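Sirnik opens Naylor handling laboratory to industry and schools

Visitors see three-fingered gripper at work during Thursday open day

Sirnik welcomed 270 visitors to its Naylor laboratory on Thursday for the first public open day held at the site. Guests included packaging and food businesses, teachers, senior secondary students and residents of the surrounding neighbourhood.

The program began at 9:30 am with an address by Sirnik's director, Imogen Mapplebeck, who outlined the laboratory's work on the automated handling of light and irregular goods. Guided tours of the workshop, the test benches and the training room ran until late afternoon.

"Many of the people who came through the doors work with these problems every day," Ms Mapplebeck said. "They know which items are hard to pick up and which get damaged. We wanted them to meet our engineers and put their questions to them directly."

The laboratory was set up in partnership with Wokico, which supplies control software to the site and has placed four of its staff there. Stuart Bellamy, who leads the Wokico team, presented the results of a handling trial completed in May. The trial covered 442 grasps on 37 household and grocery items, and its findings will be used to plan the next stage of work.

Bench demonstrations were led by senior engineer Viorica Omerović. Each session lasted 20 minutes and was followed by questions. Visitors were able to follow the gripper's approach on a screen fed by the camera at the robot's wrist, and to ask for a grasp to be repeated at a different angle or speed.

Dr Omerović said items without flat sides remained a main concern of the research. "A carton has faces and corners that the software can work from," she said. "With a rounded or uneven item, the choice of where to place each finger matters a great deal more, and so does the order in which the fingers arrive."

The three green fingers of the gripper close in on a tan item with an uneven, rounded outline, with an orange box marked "COFFEE" standing to one side on the white bench.

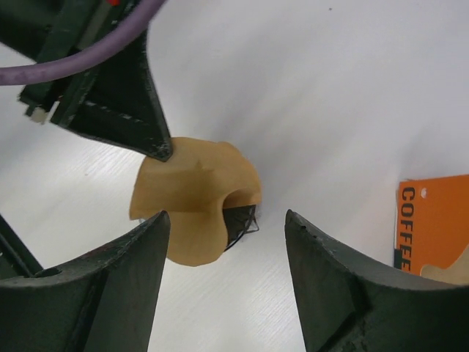 Student program and next steps

A separate afternoon session was attended by 80 students. Sheila Goodall, who coordinates education programs at Sirnik, confirmed that applications for student placements will open next term. Placements run for two weeks and are offered in mechanical design, software and testing.

Sirnik also announced that Lastex will join the partnership as its third member, with a focus on finger materials and wear. Beryl Mottram will represent Lastex on the project's technical group.

Businesses wishing to propose items for future trials may do so through the Sirnik enquiries desk. Group visits to the Naylor laboratory can be arranged by appointment.

Media enquiries: Communications Office, Sirnik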